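Sorting line at the Pravinholm returns desk
Forum > Shop floor > Automation

rzaugg
We handle returned jewelry for Fanska, 11 people on two shifts. Since January part of the sorting goes through the Villusari cell, and hand picking is down to one table. Hours are the same so far. What changed is the work: I used to sort, now I mostly fix what the cell drops.

pickface16
Same at our place. Chains and cords are the problem. Rings it handles fine.

corina_a
I disagree that it's only cords. Pearls in a heap are worse. Green pendant with the red cord between the jaws, pearls behind it, long string of wooden beads in the other gripper:
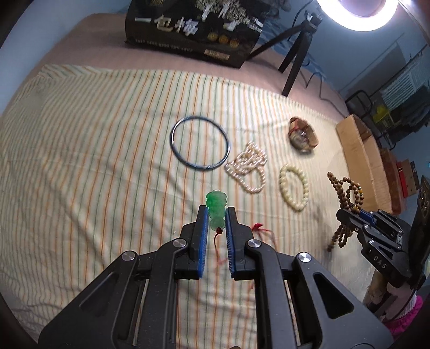 Reply #4
pickface16
OK, but that bead string is just overlapping loops. I'd still take it over a thin cord.

Reply #5
rzaugg
Either way somebody has to untangle. My complaint is that the pay grade still says "sorter."

Reply #6
corina_a
Ask for the grade to be reviewed. We did, took 2 meetings. Got 50 cents an hour.

Reply #7
pickface16
We got a training certificate and no money.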